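Home | Shop | For Recovery Houses | Training | Delivery and Returns | Contact

Recovery support > House resources > Planners and workbooks

Last updated 3 December 2020

The Prolness House Pack

If you help to run a recovery house, or a supper club for people in their first months without a drink, you will know how much of the work happens on scraps of paper. The rota is on the fridge, the phone list is in somebody's coat, and the notes from last week's group are on the back of a gas bill. We put the Prolness House Pack together so that all of it could live in one sturdy box, and so that a person arriving on a wet evening with one bag and a headache would have something of their own to open.

It began with Keegan Bright, who spent a long while as a house manager before he came to us and who still answers most of the letters. Keegan wrote the first workbook by hand for the residents at Pellegrini House, and it was photocopied so many times that the ruled lines had almost gone. The printed version keeps his wording almost exactly – we tidied the spelling and left the rest alone, including the page about what to do when your brother rings.

What comes in the box

Each pack serves a house of up to eight residents. You will find eight personal workbooks, a large wall planner with wipe-clean squares, a set of 113 conversation cards, a visitors' book and a leader's guide. The workbooks have 400 pages each, which sounds a great deal, but they are meant to last a full year, with plenty of white space for people whose handwriting is on the large side. The covers are stitched and will lie flat on a kitchen table.

The cards were written with Nkrumah Acheampong, a group worker of many years' standing, and they are gentle to begin with. One asks what you used to cook when you were well. Others, further into the set, go into money, sleep, and the people you might like to write to, and the leader's guide suggests when to bring those out and when to leave them in the tin a little longer.
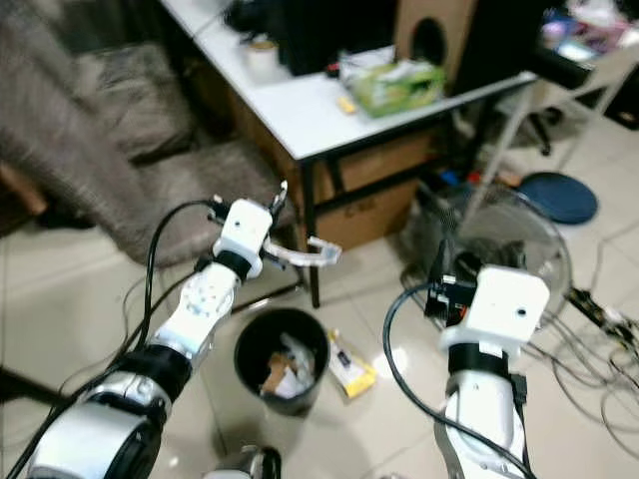

Choosing the right size

Most houses are happy with the standard pack. If you have more than eight beds, or people who come in for the day only, you can add workbooks singly or in fives. We also do a smaller version, the Primolix, for families supporting one person at home, with two workbooks and a shorter set of cards.

Prices and ordering

The House Pack is £130 including delivery to mainland addresses. Extra workbooks are £9 each. Registered charities can pay by invoice, and we are always glad to talk if the cost is a difficulty – please do ring, as there is usually something we can manage between us. Orders placed in November are now on their way.

Please note that the pack is a companion to proper treatment and can't take its place. Anyone who has been drinking heavily should speak to a doctor before stopping suddenly.

Product code: 1790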